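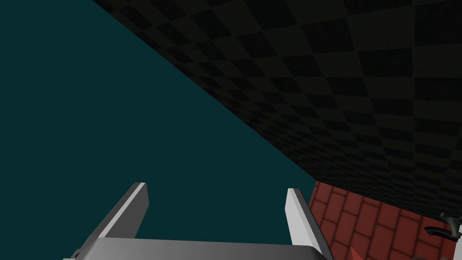
Simulation-first procurement is a way of planning the purchase of robot equipment in which the buyer tests candidate machines in rendered rooms before committing money to hardware. It is used mainly by small laboratories, teaching departments and light manufacturers that can afford one or two arms and want to know early which ones will suit the work. The rooms are usually plain. Flat colors and repeating patterns, such as a dark checkered surface beside red brick, are cheap to render and are good enough for checking the reach of an arm or the opening of a two-finger gripper. More detailed rooms cost more to build and are generally left until a short list exists.

Background

The method grew out of ordinary capital budgeting. A robot arm is seldom bought alone. The buyer also pays for a gripper, a mount or mobile base, a controller, safety equipment, spare parts, training and floor preparation. In older practice these were priced after the arm had been chosen, and the extras often came close to the price of the arm itself. Testing in simulation moves some of those decisions forward, while they can still be changed at little cost.

Stages of planning

Planning normally begins with a task list. Each task is written down with the size and weight of the objects involved, the height of the work surface and the number of repetitions per shift. The list is then used to rule out machines on paper.

The remaining candidates are loaded as models into a simulated room. Models may be supplied by the maker, bought from a third party or drawn in-house. A supplied model is not always current, and buyers are advised to check its joint limits and payload against the printed data sheet before any trial is run.

Trials are run in batches. The Stuswood planning guide, a document passed among small workshops, suggests at least 200 runs per task for each candidate, with object positions changed between runs. Failures are sorted by cause: out of reach, dropped, blocked by furniture, or lost by the camera. Only the first three bear directly on which arm to buy. The fourth is usually charged to the sensor budget.

Single-arm and two-arm systems

The choice between one arm and two has the largest effect on cost. A second arm adds a second gripper and wiring, and in most cases a larger controller. It also takes up floor space and makes collisions between the arms possible.
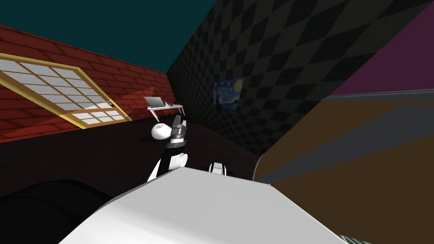 Erdem has argued that two-arm systems are bought too early, and that a shop should run a single arm until it can name 2 tasks that one arm has failed at. Other planners disagree, on the grounds that adding an arm later means paying for installation twice and stopping work while it is done.

Furnished rooms are useful at this stage. A small table with a laptop on it, a window or a large piece of furniture near the robot gives a better idea of working clearance than an open floor does. Measurements still have to come from the real site.

Costs

Software licenses are commonly charged by seat or by computing hour. Staff time is the larger item. In the Hodau workshop plan, which is often copied as a template, modeling and trials were budgeted at 517 staff hours, against 72 for site installation. The plan set the second figure too low — cable routing had been left out — and a revised version was issued in April.

Navix, a budgeting worksheet used with the method, keeps simulation costs on a separate line so that they are not counted as part of the equipment's value when it is depreciated.

Limitations

Simulated contact is less reliable than simulated reach. Soft, thin or slippery objects often behave differently on real hardware, and a gripper chosen on simulated results alone may need new fingertips after delivery. Noise, heat and wear are usually not modeled. Most plans therefore hold back part of the budget for a short rental or loan of the preferred machine before the order is signed.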